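Packing Tape FAQ
Home > Help > Moving supplies

We get asked about tape more than boxes, which surprised us at first. These answers come from Shayne Halliday and Ilgın Eren, who run the Hilotow packing desk and have both heard every claim a tape salesman can make.

Is brown tape stronger than clear?
No. Color tells you nothing about strength. People swear by brown because it looks more serious on a box. If the film and the glue are the same, so is the hold.

So why do you stock brown?
It hides scuffs, and customers ask for it. We also like being able to find the end of the roll, which on clear tape can eat up a whole morning.

What does "heavy duty" mean on the label?
Whatever the maker wants it to mean. We've had "heavy duty" rolls that split down the middle on the first pull. Look for the thickness in the small print. If there isn't any small print, put it back.

How many strips does a box need?
For books and dishes, three along the bottom: one down the seam and one on each side of it. Clothes and bedding can get by with one. Run each strip a few inches up the ends of the box. The diagonal cross some movers make looks busy and does very little for the seam.

Does folding the flaps over each other work without tape?
For carrying a box across the hall, sure. We wouldn't put it on a truck.

Can I use masking tape or duct tape?
Masking tape, no. Duct tape holds for a while, but it costs more and tends to let go of dusty cardboard. Ayman Najjar wrote in to say his duct-taped boxes lasted 6 months in a garage. Good for him. Ours didn't.

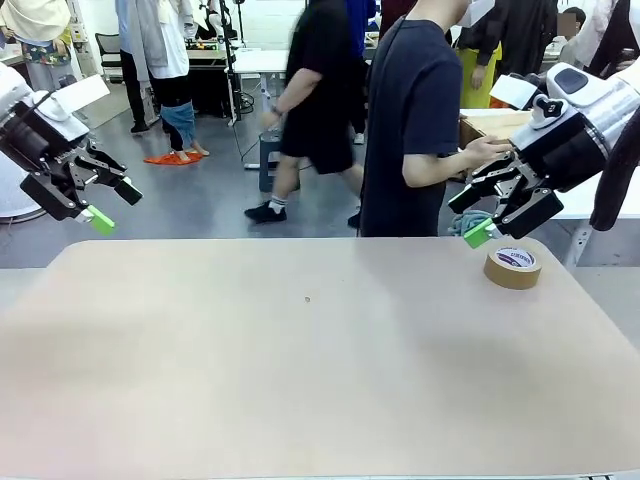 How should I store tape between jobs?
Flat on its side, somewhere indoors and out of the sun. Stand it on its edge and it rolls off the table, and then the sticky sides pick up grit and hair. Fold the loose end under by half an inch before you put it down.

Does old tape go bad?
Yes, whatever the package says about shelf life. If it comes off in slivers, warm the roll in your hands for a minute and try again. After that we'd throw it out.

Do I need a dispenser?
For 2 or 3 boxes, scissors are fine. For a full house, get one, but skip the bargain kind with the plastic teeth.

Is the multipack a good deal?
Sometimes. Compare the length on each roll before you compare the price. Short rolls on thick cores are an old trick. We take back unopened rolls until the end of December.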